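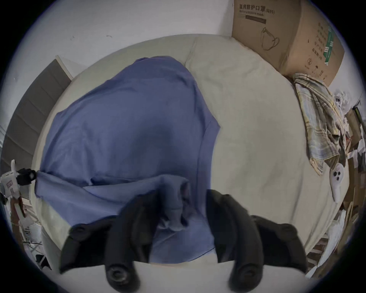

The Omdale sheet set from Serneleo has been on our guest bed since June, and I have washed it enough times now to say what I think of it. I bought the queen size in cream for $99. The set is a fitted sheet, a flat sheet and two pillowcases. I also ordered a piece of their Padard cotton in blue, which is sold separately for $14, to see how the two weaves compare. For most of this time the bed has doubled as my folding table, so the fitted sheet has had more use than a guest bed would normally give it. With a blue cloth spread over one half and the other half bare, you can see how the cream sheet sits. It has soft wrinkles and some faint creases, but no deep folds, and the color still leans a little toward beige, as it did out of the package.

Fit

My mattress is 12 inches deep. The fitted sheet goes on without a fight and stays put at the head end. At the foot it is a little less secure. One corner came off twice in the first month, both times after somebody had sat down hard on that side. The elastic goes all the way around, and it has not gone slack. If your mattress is deeper than mine, or you use a topper, I would measure first. The label inside the hem says it fits up to 15, and I think that is generous.

There is a small tag sewn at the foot marked "bottom". My old Fawzy set did not have one, and I put those sheets on sideways more often than I would like to admit.

Feel

It is a plain, crisp cotton. For the first two washes it was stiff, and my brother-in-law Mahmoud Alaoui, who slept on it then, asked if it was a tablecloth. It has softened a good deal. It is still not silky, and anyone who likes sateen will not like it. I prefer it in summer. In November I want something warmer, and I have put a flannel flat sheet on top.

Washing

I wash warm and dry on low. The fitted sheet lost a bit less than an inch in length after the first wash and nothing since. No pilling so far. One seam on a pillowcase had a loose thread, which I trimmed, and it has held. The blue Padard piece bled slightly the first time, so keep it away from the cream for a wash or two. After that it was fine.

If you take the sheets out of the dryer while they are still a little damp and smooth them by hand, they look decent without ironing. If you leave them in the basket overnight they look bad, and only an iron will fix it.

Color

The website calls it cream. In daylight it is off-white, and under a warm bulb it looks tan. It does not match the older cream pillow covers I already had, though it is close enough that I stopped caring. It hides dust poorly and lint from dark clothes very poorly. Keep a lint roller nearby if you fold laundry on the bed.

Ordering

Shipping took nine days. My first order, which ended in 1843, arrived with a king flat sheet in it by mistake. Customer service sent the right one and let me keep the other. They answered by email only, and it took two messages before they understood which piece was wrong.

Would I buy it again

Yes for the fitted sheet and the pillowcases. The flat sheet is a few inches too narrow for two people who both pull, and next time I would get a king flat on purpose. Four stars out of five.

Posted 23 Nov 2022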